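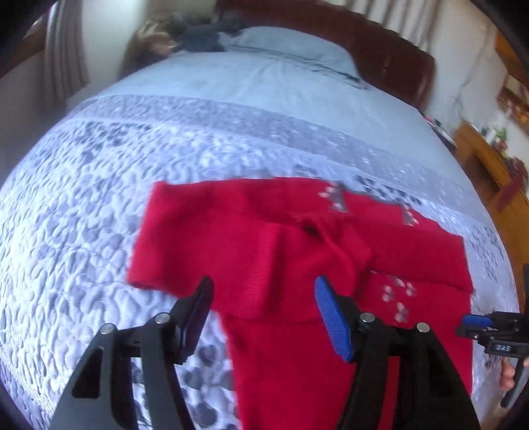
Finger pad comparison, day two. Same handheld gripper, two pad sets, Requena ones vs the Utanent ones, all on clothes because that's what we keep losing picks on. Red knitted sweater spread on the bed is the hard one. The ribbed band down the middle is what I aim between the fingers, pinch across the ribs and lift. Fine ridges on the blue pad vs ribs in the knit, so the approach angle matters way more than I wanted it to.

Numbers so far. 500 pinches per pad set on the knit, Requena slipped 234 times. Utanent still going, ask me Sunday.

Not a force problem btw. Squeezed harder on the last batch and the slips barely moved. It's all in how the fingers come down. Flat = skates over the knit. Tipped in a little = grabs.

Folded parts are a different animal. Two layers come up when you want one. Every pad does it. Amparo Gallardo says to roll the top layer before closing, tried it, slower but I think she's right. Not putting it in the count tho, would mess up the comparision.

Camera notes: the wide lens stays. Swapped to the narrower Sudemell one for an hour and lost the sleeves completely, no idea where the garment ended. Curvy edges are ugly but I can see both fingers AND the whole pick area. Calibration holds ok in the middle, gets sloppy out by the corners.

Latency on the Skotedberg controller is better since the firmware update. Width readout used to lag when I closed fast. Now it keeps up unless I do something silly. Still drops out if the cable gets tugged, so strain relief is next on the list.

6 garments left to do. Two are slippery linings, not looking foward to those. Cotton shirts will be boring and I can't wait.

Total logged closes are at 1269, counting the warmups. Wrist is feeling it. Handle needs to be fatter, somebody with bigger hands please tell me if it's just me

Changing pads now, back after lunch with the Utanent slips if the screws cooperate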